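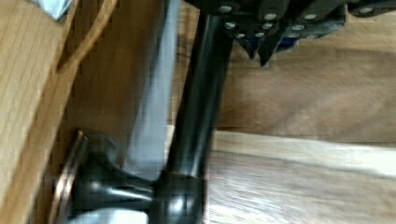
Section 4. Descaling and the water hardness setting

Read this section before you buy anything. The Prindari kettle-and-brewer needs descaling less often than most people who sell descaler would like you to think, and more often than its own indicator light suggests. The light counts brew cycles. It does not measure scale, whatever the carton says about "smart water sensing," and it has no idea what comes out of your tap.

4.1 Find out how hard your water is

1. Look up your supplier's latest water report. Hardness is usually given in parts per million.
2. If you have a private well, use a test strip. The free strip in the carton is good for one test and has only four colors, two of which look the same under a kitchen light. Do it by a window.
3. Write the result inside the back cover of this manual.

Note: A filter pitcher may or may not lower the hardness. Many improve taste and leave the minerals where they were. Test the filtered water too before you trust it.

4.2 Set the hardness level

The unit ships at level 3, and most owners never change it.

1. Plug the unit in, but leave it switched off.
2. Hold down CLEAN and turn the dial one click to the right. The display shows H and a number.
3. Turn the dial to the level you want. Use 1 for soft water, 3 for moderate, and 5 for anything above 300 parts per million. Levels 2 and 4 fall in between, and we have not found that they do much.
4. Press CLEAN once to save. The display blinks twice.

If the display goes back to H3, you waited too long. You get 9 seconds from the last click. Start over at step 2.

Caution: Don't set the level low just to keep the light from coming on. The light will stay off and the scale will build up anyway.

4.3 Choose a descaler

Plain citric acid powder from the grocery store is fine. Mix two level tablespoons into a full tank of lukewarm water and stir until it is clear. The Famley sachets sold alongside this unit also work. When Gonzalo Arrieta went through the draft of this manual he asked what they did that citric acid does not, and we are still waiting for a good answer to print.

White vinegar will remove scale, slowly, and the smell hangs on in the tank seal for days. If vinegar is all you have, use one part vinegar to two parts water and plan on extra rinsing.

Caution: Never use bleach, dishwasher tablets or drain cleaner. Never mix descalers with each other or with any other cleaning product.

4.4 Run the descaling cycle

Allow 40 minutes. The quick guide says 20, which leaves out the rinsing.

1. Switch the unit off and let it cool completely.
2. Take out the filter basket and empty the drip tray.
3. Fill the tank to the MAX line with descaling solution.
4. Put a bowl that holds at least a full tank under the spout. A mug will overflow.
5. Switch on and hold CLEAN until the display shows dC.
6. Stay nearby. The pump runs, stops and runs again. The long pause in the middle is a soak, so leave the plug alone.
7. When the display shows End, pour away the solution and rinse the tank by hand.
8. Refill with fresh water and run the cycle again as a rinse. Repeat once more, or three times more if you used vinegar.
9. Refit the basket, fill the tray slot and brew one pot of plain water. Taste it when it has cooled. If it is sour, rinse again.

Caution: The liquid from the spout is hot and acidic. Keep children and pets away, and wipe up splashes at once, especially on marble or other natural stone.

4.5 If the light will not go out

Hold CLEAN and POWER together until the display goes blank. This resets the counter and nothing else. It does not clean the unit, despite what you may read in online reviews.

If the light returns within a week, remove the tank and check the small float on its left wall. It should move freely. A stuck float makes the unit think the cycle never finished. Loosen it with warm water and a soft brush – no knives, no pins.

4.6 About the lifetime claim

The carton promises 2,000 brews "with proper care." That figure came from the Villanueva test bench, where the units ran on softened water and were descaled on schedule. Covadonga Toledo, who wrote the bench report, noted the water type on its first page, and the carton left it out. In a hard-water kitchen, expect less. How much less, we can't say – no one has run that test.

Skillberg service centers will ask for your descaling dates if you make a warranty claim on the heater or pump. Keep a simple list with this manual. Receipts for branded descaler are not required, even if someone on the phone says they are.

Section 4 revised 1 Jun 2019. Replaces the loose sheet packed with earlier units.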